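Varkov Household Battery Collection Pilot
Second progress report to the Furkard Fund

Where things stand

The pilot has now run for half of its grant period. All 20 drop points named in the application are open, and the collection total at the close of January was 2,391 pounds of used household batteries. On paper that puts us ahead of the target in the grant agreement. I would ask the Fund not to read much into it.

The target was set low. It was based on what the county transfer station used to take in when the only way to hand over batteries was to drive there on a Saturday morning. Any program with a bin inside a grocery store was going to beat that. A large share of the first two months was also old stock: coffee cans and freezer bags that had sat in basements for years. Pawlak, our hauler, noted swollen and leaking cells in nearly every early load. That wave is over, and the monthly weights have been falling since. What we do not know yet is where they will settle, and that is the only number that matters for deciding if the program should go on.

The household survey

We mailed a one-page survey to homes in Varkov and in the Roder district and got 289 back. Of those, 54 percent said they had used a drop point at least once. Our own newsletter printed that figure as "more than half of residents are recycling their batteries," and I asked for it to be taken down. People who fill in a survey on battery recycling are people who care about battery recycling. We have no way of knowing what the rest do, and the trash audit that might have told us was cut from the budget before the grant was signed.

The written comments were more useful than the check boxes. Many people did not know that alkaline batteries were accepted. Several had been told by store staff that they were not. A good number wanted to know what happens to the material after pickup, and our flyer does not say. It should. Pawlak has given us the name of the sorting plant but has not answered two requests for the share of each load that is recovered and the share that is landfilled. Until we have this in writing, we are not going to print any claim on the subject.

Bins and handling

The application called for cardboard kiosks. These were a poor choice and I said so at the time. They sag when the floor is mopped, the slots tear, and the fire marshal did not like them. We have been moving toward open-top metal bins, which cost more, last longer and can be checked at a glance. The sizes on the market vary a good deal, and the deeper ones get too heavy to lift before they are half full. We would rather pay for more frequent pickups than have a store clerk hurt their back.

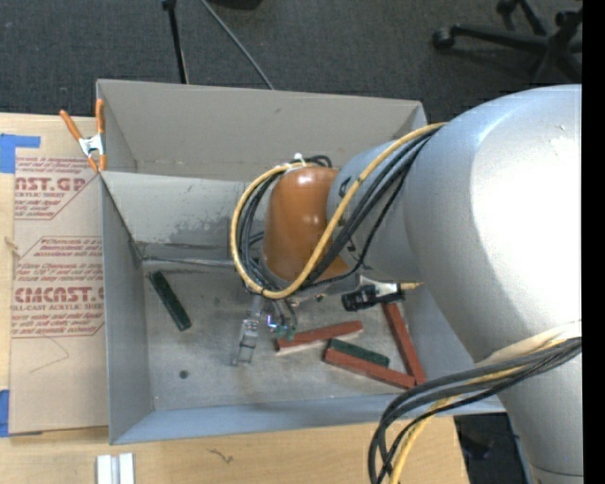
Open metal bin on a light wooden tabletop.

The switch is not finished. Most of the stores in Varkov proper have metal now, but the Roder sites are still on cardboard, partly over delivery delays and partly over a disagreement about who pays for the liners. The Roder business group believes the grant covers liners. The grant agreement does not mention liners at all. A ruling from the Fund, either way, would save us a lot of email.

Taping of battery ends is still a problem. We put rolls of tape at every site and the tape walks off. Signs have made no difference that I can see. Staff at the pharmacy on the square started taping lithium cells themselves behind the counter, and their loads come in clean, but I do not think we can ask that of every business that gave us a corner of floor space for free.

School outreach

The schools part of the work was reported last time as "on track." I would now call it busy, and leave it at that. Classes have been visited, posters were drawn, and the kids seem to have liked it. Whether one more battery was kept out of the trash as a result, I cannot say. The two drop points nearest the elementary school show the same weights as the others. If money has to be moved in the second half, this is the line I would take it from.

Money

Spending is under plan, mostly for a dull reason -- the coordinator post sat open for ten weeks. Hauling is over plan and will stay over. Pawlak raised its fuel charge and is the only licensed hauler willing to make small pickups out here, so our bargaining position is weak. We asked the county to add our sites to its existing paint and oil route. The county has said it is interested, and it also said that last spring.

Next period

We plan to finish the bin swap, close the two slowest drop points and put the savings into a small trash audit, even a crude one. We would also like to drop the "pounds collected" headline from public reports and show the month-by-month line in its place. It is a less cheerful chart. The Fund's consent is needed for the audit, as it changes the approved budget, and we would need it before the next hauling contract comes up for signature.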